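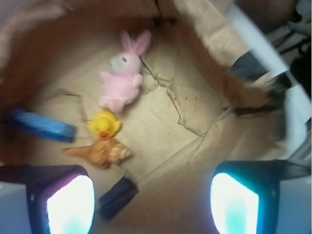 Toys and small objects in a large cardboard box, seen from overhead.

Visit report: Herham corrugated board plant, 20 May 2025

The Herham plant makes single-wall and double-wall board and converts most of it on site. The visit covered the wet end, the dry end and the converting hall, in that order. Ear protection was handed out at the gate and was needed throughout.

Paper arrives on reels and is stored on end, sorted by grade and width. The splicer joins a new reel to the old one with double-sided tape while the line keeps running. Starch glue is cooked in a side room and piped to the fluting stations. Our guide put the day's setting at 60 degrees for the preheaters on the inner liner, which seemed low to those of us used to the older Flesutden line.

The corrugator is 129 meters long. Most of that length is hot plates and cooling section. Board leaves the slitter flat when the moisture is right and bows when it isn't — the operator corrects this by changing the wrap on the preheater, and the effect takes a while to reach the stacker.

Converting was the better half of the visit. There are two flexo folder-gluers, one of them a Nenen with a quick-change die station. A job change was under way when we came through and took 17 minutes from last good box to first good box. Die-cut waste drops to a belt below the floor and goes to the baler.

The test room has an edge crush tester and a box compression press. Samples are conditioned overnight before testing. We asked about creasing failures on heavy double-wall and were shown the scoring profiles, but not the results.

The Tạ printing unit was down for roller work and we did not see it. It is due back in service in July.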